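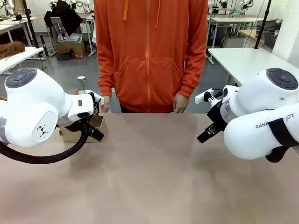
Kulkarni objected at the outset that a shared kitchen has no washing-up problem, only a memory problem, and we have been unable to shake her on this.

4.2 Disposable cups and good intentions

Staff at the Momholm office were asked in December how often they used a mug. Of 241 replies, over 200 said "always". The cup bin disagreed. 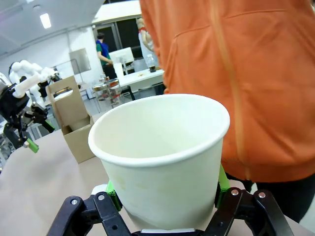 Reading time: 3 min

Figure 4. Paper cup, plain.

Mugs went missing at a steady rate in both kitchens. Of the 57 bought for Fludby, 14 were still on the shelf when we stopped. Nguyen-Tran's notes put the rest in desk drawers, where they held pens.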